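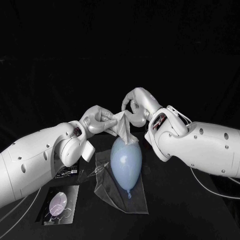

**Ivan Melnychuk:** Paper tissue is good for the first wipe only. After this I always change to a soft cotton cloth, because paper leaves small white dust on latex, and on light colors you notice it when the lamp is turned on. What spray do you use with it?

---

**Vira Holovko** wrote:

No spray yet. I do it dry, with a plain tissue, the twisted part in the fingers and the loose part on the balloon. My question to the forum was how to keep pale blue balloons shiny until the evening. I have to prepare 25 of them for a table display, black cloth behind, and on a black background every dull spot is very visible. I inflate them in the morning and at lunch they look already like they are covered with milk.

I have Fornby latex, the 10 inch size. They are quite okay for the price.

---

**pompom_lane** wrote:

The milky look is oxidation and it's completely normal for latex. Wiping takes off dust and fingerprints but it won't stop the haze. You need a shine spray for that, and you need to put it on soon after you inflate. If the haze is already there, the spray still helps, it just takes more of it.

I've used Jerell for years. One light coat, spread it with your hand in a glove, let it dry hanging.

---

**Ivan Melnychuk** wrote:

I agree about the spray, but I do not agree about the glove. With a glove I always get lines. I put two pumps on a microfiber cloth and turn the balloon, holding it by the knot. The cloth must not be dry, otherwise it squeaks and one day it will go bang next to your ear.

Also please check where you keep them. Sun in the window makes the haze much faster than anything else. I had one full bag near a south window on Thursday and by 9 in the evening it was a very sad bag.

---

**tessellate** wrote:

> The cloth must not be dry

Depends. A dry tissue is fine if all you want is to get rid of lint before a photo. I do it all the time. The trouble is static. Rub a balloon with dry paper and in two minutes it has collected every hair in the room, and if it's standing on dark cloth it will pull fluff from there too. So wipe once, gently, top to bottom, and stop. Don't scrub!

---

**Vira Holovko** wrote:

Thank you, the static is exactly my problem, I only did not know to call it so. The black cloth gives a lot of fluff. Yesterday I cleaned one balloon, put it on the table, and after my coffee it was dirty again. I thought the fault was in the balloon.

Maybe I should clean the cloth first?

---

**tessellate** wrote:

Yes, sticky roller on the cloth, both sides, before any balloon comes near it. Then a slightly damp tissue on the balloon. Not wet. Squeeze it out hard.

---

**pompom_lane** wrote:

I wouldn't put water on them at all. Drops dry into spots, and you'll see those more than dust. Anti-static dryer sheet, once over, done.

---

**Ivan Melnychuk** wrote:

Dryer sheet leaves perfume and a thin film. If Vira will use the spray later, the film can make it uneven. I tried it for a school party and had to do half of the garland again. I do not say it is impossible, maybe my sheets were a cheap kind.

---

**pompom_lane** wrote:

Mine never did that. But I use the sheet *after* the spray has dried, maybe that's the difference.

---

**oldribbon** wrote:

One thing about the shape. If you inflate to the full size, the balloon becomes longer near the neck and the color gets thinner, so pale blue looks almost white at the top. Let out a little air before you tie. It will be rounder, the color will be deeper, and it keeps a better gloss too. People buy expensive sprays and forget this.

For a table display an egg shape can be nice, of course. That is a matter of taste.

---

**Vira Holovko** wrote:

I like a little bit the egg shape, because I want to stand them with the knot down in small paper rings. But I will try both and look from the distance.

Does somebody know if the Jerell spray is sold in Komdale? The party shop near me has only a big bottle of Kobzar, it costs 743 in our money and for one evening it is too much for me.

---

**Ivan Melnychuk** wrote:

Kobzar big bottle will be enough for you for several years, but only if you close it well. Mine became thick like honey. Ask in the shop if they can pour you a small quantity, our shop does this for regular customers.

---

**oldribbon** wrote:

Komdale had Jerell in June, on the lower shelf next to the ribbons. I can't promise it's still there.

---

**Vira Holovko** wrote:

I went and they had it, the last small one. I made a test with three balloons: one only wiped with tissue, one with spray on the cloth, one with spray and after that the dryer sheet. They are hanging in the corridor, far from the window. I will write tomorrow how they look.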